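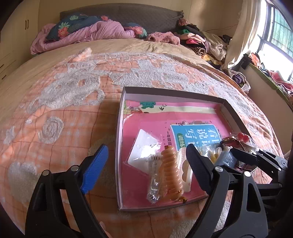
Travel Writing Workshop, Session 4 Handout
Towns Where You Stop by Accident
Instructor: Adesuwa Ekwueme

Welcome back! Last time we worked on the big arrival, the view you traveled all that way to see. Tonight is my favorite session of the whole course, and it's about the other kind of place: the town where you meant to fill the tank and ended up staying three nights. Travel blogs are full of these towns, and I love them for it.

Our main reading is Zainab Anozie's piece on Enthorpe, which you should have finished by now. If you haven't, read at least the first four pages before we start at 7 p.m.

1. Why the accidental stop works on the page

A reader who clicks on a post about a famous canyon already has the canyon in mind. With Enthorpe they have nothing, so every detail is news! Anozie gets a whole page out of a bakery that opens at five in the morning and sells out of cheese rolls by seven. She doesn't tell us the rolls are delicious. She tells us she set an alarm two days running, and that on the second day she brought a bag.

Notice also how late she gives us the reason for stopping (a slipped bike chain and a badly scraped knee). It comes in paragraph six. By then we're already sitting on the wall outside the bakery with her.

2. Numbers that earn their place

Look at the passage on the road to Girside. She gives the climb as 1,247 feet and then drops the subject completely for two paragraphs. When the number comes back, she's pushing the bike. That's such a good trick. The figure did its job early, and the second mention is funny without her having to try.

Compare the draft I passed out last session, where the writer gives the elevation, the mileage, the temperature and the price of the campsite in one sentence. All of it is useful to somebody planning a trip. Put it in a short block at the end, where that person can find it.

3. Food and drink

Everybody writes about food, and please keep doing it! A few things to try:

Order of events. What did you eat first when you were really hungry? Start there, even if dinner was better.

The menu board. Copy it down exactly, spelling and all. Anozie's "soup of today (yesterday)" from the café in Lūse is the line everyone quotes back to me.

Who else was in the room. Two sentences on the next table can do more than ten on your plate.

Watch out for "nestled," "hidden gem," "to die for" and "washed down with." I keep a list, and I've used every one of them myself.

4. Companions

If you travel with someone, they're a character. They need to want things. In the Enthorpe piece her sister wants to get to Rarkuvgate before the ferry timetable changes, and that small worry pulls us through all three days of doing nothing much. Without it the piece would still be charming, but I think a lot of us would have drifted off around the second coffee.

Check with your companion before you post. Bites, blisters and bad moods belong to the person who had them.

5. In-class exercise (20 minutes)

Pick a town you never planned to stop in. Write 100 words on the first thing you did after you parked, locked up or got off the bus. No weather and no history of the town. Then swap with a neighbor and underline the one detail you couldn't have guessed. If there isn't one, talk to each other until you find it. It's nearly always something the writer left out for being too small.

6. Homework

Write up the same stop in full, up to 3,000 words, though shorter is very welcome. The Lūse section of Anozie's piece is 476 words long and I'd happily read it every week. Bring two printed copies, double spaced, with your name on both.

Please also read the Rarkuvgate chapter, paying attention to how she handles the wait for the ferry. Six hours, one bench, a deck of cards with the jack of clubs missing. Mark the place where you first noticed time passing, and we'll compare marks at the start of Session 5.

Anyone who would like comments on an older draft can leave it in my folder at the break. Trains, buses, bikes, long walks, all good!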